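Adhesive hook keeps falling off the wall
Farzana Ghumman, April 19, 2021

I stuck up a hook in December to hang shopping bags on and it drops every few weeks. Any fix?

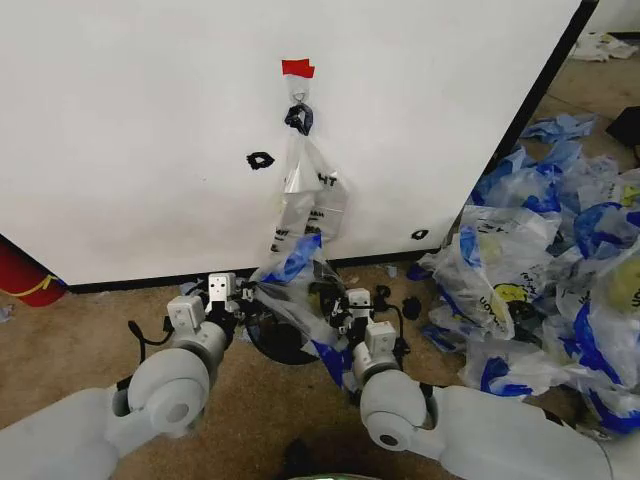
Clear bag on a small metal hook

Calum Moncrieff
Wipe the wall with rubbing alcohol first – soap leaves a film.
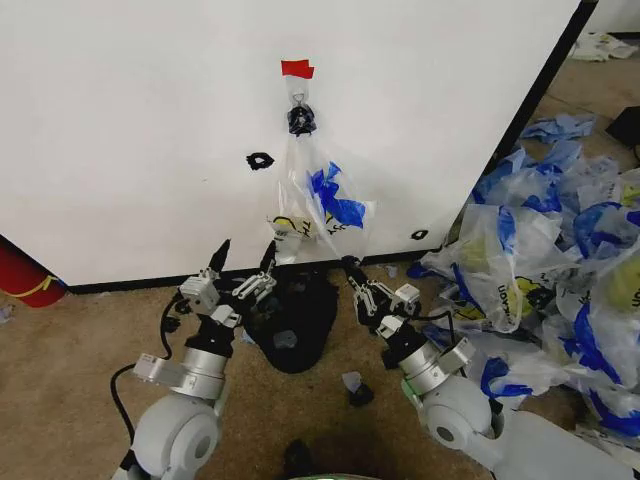
How long before hanging anything?
Wait 12 hours.

Atif Baloch
just use a screw
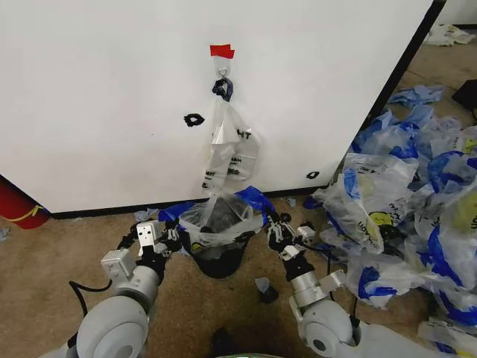
Handle looped on the hook

Farzana Ghumman
Thanks, trying the alcohol. 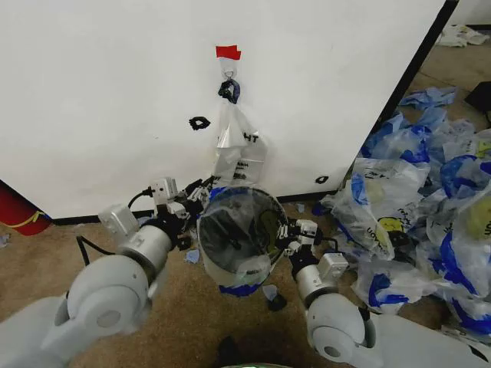 Hook under the red tape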